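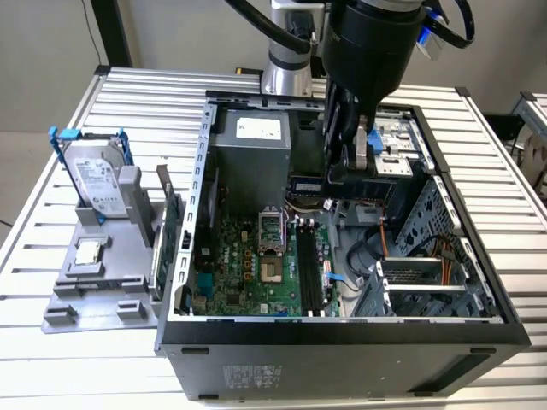

Fall walk-through, Jara Reuse Store and workshops
My notes from the October round, with the standard checklist items and what I wrote next to them

I do this twice a year, once before the heat goes on and once in spring, and people have asked for the long version instead of the one-page sheet with check marks on it. So these are my own comments, typed up from a clipboard that got rained on. OK means OK. FIX means somebody has their name on it. WATCH means I didn't love it but it passes.

Fiachra Tully walked the upstairs with me and Renata Daza had the keys to everything else.

1. EXITS AND WALKWAYS

1.1 Front doors open fully from inside without a key
OK. The left one sticks at the bottom when it's humid, same as ever, but a normal push does it.

1.2 Back exit clear on both sides
FIX. Inside was perfect. Outside there was a sofa. A nice sofa, too! But it was a three-seater sitting square across the door, and with that door opening outward you'd get it about as wide as a cereal box. After-hours drop-offs can't go on that side at all. I've asked Gervasio Retamal to paint a hatched area on the concrete and put the donation sign around the corner by the loading dock where it used to be.

1.3 Aisles on the sales floor at least 36 inches
OK everywhere except housewares, where the baskets have started creeping out again. I pushed them back myself while I was standing there. WATCH.

1.4 Exit signs lit, emergency lights come on when tested
FIX. Signs are all lit. I held the test button on each emergency light and the one over the basement stairs gave me a sad orange glow and then quit. It needs a new battery, or a new unit if the battery isn't a type we can get. That stairwell has no window, so please don't let this one wait for spring.

1.5 Stair treads and handrails
OK upstairs. On the basement stairs the rail wobbles at the second bracket from the top. I tightened it and it wobbled again an hour later, so the screw has nothing left to bite into. FIX, longer screws or a new bracket position.

2. FIRE

2.1 Extinguishers present, charged, tagged
We have 14 on the list and I found all of them, which took longer than it should have (one was behind the coat rack, and it does not live behind the coat rack). Needles in the green on every one. Tags are current. The one in the break room needs its hook rehung lower, it's up where only Fiachra can get it down comfortably.

2.2 Smoke alarms tested
OK. I warned people first this time.

2.3 Nothing stored within 3 feet of the furnace or water heater
FIX, done on the spot. Holiday decorations, boxes and boxes of them, right up against the furnace. We moved them over to the north wall. I've put yellow tape on the floor and I would really appreciate it if the tape meant something to everyone.

2.4 Sprinkler heads have 18 inches clear below them
WATCH. Book storage is close. The top row of cartons can come down one layer and then it's fine. Trinidad Cabral runs that room and already had a plan for it before I opened my mouth.

2.5 Oily rags and finishing supplies
OK. The furniture workshop is using the metal can with the lid, and the lid was closed. There's a Brumano cabinet for the stains and solvents now, it locks, and the key is on the hook inside the office. Please write the date on anything you open. I found a can of varnish down there that could be from last month or from when I was in high school.

3. ELECTRICAL

3.1 Panel accessible and labeled
OK for access. Labels are another story. Breaker 9 says "misc." I flipped it to see what went off and it was the register, the fish tank and one outlet in the hallway. I wrote that on the label.

3.2 No extension cords used as permanent wiring
FIX. Two offenders: the lamp display on the sales floor and the fan in the clothing sort. The lamp display is the one that bothers me more, since there was a strip plugged into another strip behind the shelf. If we want that many lamps lit we need an outlet there, and Trinidad Acuña is getting a price from the electrician. Until then, half the lamps stay off. They still sell. People ask, we plug one in, they go "oh that's nice," and so on.

3.3 Cords in good shape, no splices or tape
OK except the floor polisher. The jacket is cracked right where the cord goes into the handle. I've tied a red tag on it and put it in the cage, so don't go looking for it.

3.4 GFCI outlets trip and reset
OK, tested kitchen, both bathrooms, mop closet.

3.5 Donated electrical goods checked before sale
Mostly OK. Toasters, lamps and the rest go through the test shelf and get a dated sticker, and I pulled a handful off the floor at random and they all had one. Desktop computers come unplugged from the wall before a side panel comes off, every time, and power supplies stay closed. We don't open those, ever. They can hold a charge, and a spare one costs us next to nothing. I'd like that rule printed in bigger type on the wall by the computers. 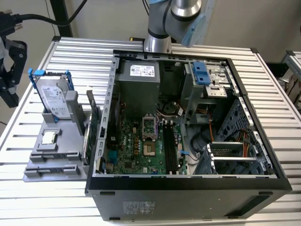
3.6 Batteries
FIX. Loose batteries were all going in one coffee can. Lithium ones need tape over the terminals and their own container, away from the paper recycling. Swollen ones go outside in the sand bucket and then you come tell me or Renata right away. I know it feels fussy. Our neighbor two doors down had a small fire in a trash bin in August from exactly this, and it was only small because someone was out back having a cigarette.

4. LIFTING, LADDERS, SHELVING

4.1 Stepladders in good condition
WATCH. The tall Rerkuvis one is great. The short aluminum one has a bent foot and I went back and forth on it. It sits flat on the concrete, doesn't sit flat on the wood floor upstairs. Basement use only for now, and I'll bring it up when we do the budget.

4.2 Shelving anchored to wall
FIX. All the old shelving is anchored. The new Flollitent units in the basement are freestanding, and they've got china on the top shelves. Swap the china down low, blankets up high, and get some anchors in. Gervasio says an afternoon if he has a second person. — I've volunteered Fiachra, who will find out when he reads this.

4.3 Hand trucks and carts
OK. The blue cart pulls left. It has always pulled left.

4.4 Team lift signs posted at the dock
Gone. They'd been taped up and the tape gave out in the summer heat. New ones are laminated and I'm going to screw them to the wall like a grown-up.

4.5 Work surfaces stable, nothing hanging over the edge
OK in the sewing corner, OK in the electronics area, OK in furniture. Everything I leaned on held me up, and I lean pretty hard. One thing I'd say for all three rooms is to look at where your cords and hoses hang before you start on something big. The sewing corner had an iron cord draped across the way to the sink, and I very nearly took the iron with me.

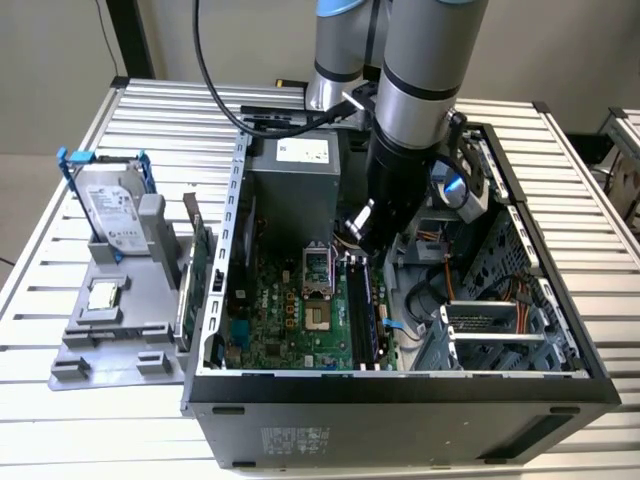 The other half of that is height. A couple of people told me their backs ache by lunchtime, and the furniture tables really are low. There are risers in the storage cage that came in with a donated bed. Try those first before we spend anything, and if you hate them then we can talk about it.

5. FIRST AID AND PEOPLE

5.1 First aid kits stocked
FIX. The upstairs kit was beautiful. The basement kit had one bandage, a pair of tweezers and a coupon for a car wash. I've restocked it. If you take the last of something, there's a sheet inside the lid now, just scribble it down.

5.2 Eyewash bottle in date
OK, good through spring.

5.3 Gloves, safety glasses, dust masks available
OK on glasses and masks. Out of medium gloves, plenty of extra large (we always have plenty of extra large). Ordered.

5.4 Sharps and broken glass
OK. The bin is in the right spot and people are using it. Thank you, clothing sort, for checking pockets with gloves on.

5.5 Incident log up to date
OK. It's been a quiet stretch, mostly paper cuts and one stubbed toe. Please keep writing the small stuff down too, it's how we found out about the step by the dock.

6. MONEY AND FOLLOW-UP

The repairs I can price today come to $2,621, and most of that is the electrician. The emergency light battery is $34 of it and I've already put the order in. I haven't included the ladder.

There are 132 lines on the full sheet and I've only typed up the ones with something to say. The complete copy is in the red binder in the office if you want to see all my little check marks.

FIX items go to the person named, and if there's no name then it's me. Initial the sheet in the binder when yours is done and put the time next to it. I'll go around again for the FIX items only, some morning before we open at 9:30, and I'll bring the good flashlight.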